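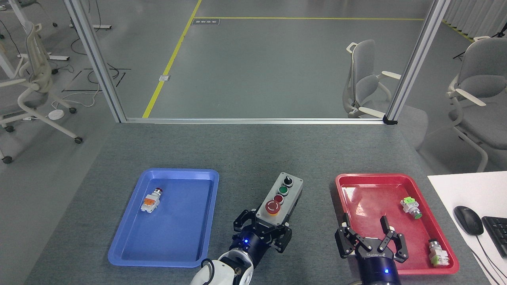

I've been sorting push buttons all week and I'm not even a little bit sorry about it.

Some background, if you're new around here. Back in December I bought a box lot of old switch parts from a guy who was closing up his repair shop, and it sat under my stairs until my sister asked (nicely, then less nicely) when it was going to leave. So I finally opened it. There were 115 pieces in there! Push buttons, selector knobs, contact blocks, a bunch of little legend plates with the writing rubbed off, and one very sad sandwich bag full of screws that don't fit anything.

My first try at sorting was by size, and that was a waste of an evening. They're nearly all the same size. Then Abena Lamptey came by for coffee, looked at the mess on my kitchen floor and told me to use trays and go by the contact block, because the caps swap around and the block is what matters. She used to wire panels for a living, so I listened. Orange blocks in one tray, green blocks in the other, and anything I can't figure out goes in a shoebox until I can ask her.

I do love these things. The big mushroom stop button in its yellow collar is my favorite — it's such a friendly shape for something so serious. And a selector knob with a good firm click is right up there with a well-made kitchen drawer. Kwadwo says I need to get out more. He also spent half an hour clicking the knobs, so I'm not taking notes from him.

The tray thing has changed my life in other ways too. I now have one for mail, one for batteries, and one by the door for keys (empty, the keys are still in my coat). Get the kind with a raised rim. I started with a flat cookie sheet, and I was picking caps out from under the fridge for days.

Still on my list: clean the 17 caps that came out of the box sticky, find a home for the spare legend plates, and ask Abena about the shoebox. If anybody wants a few green push buttons for a project, leave me a comment and I'll put some in the mail next week.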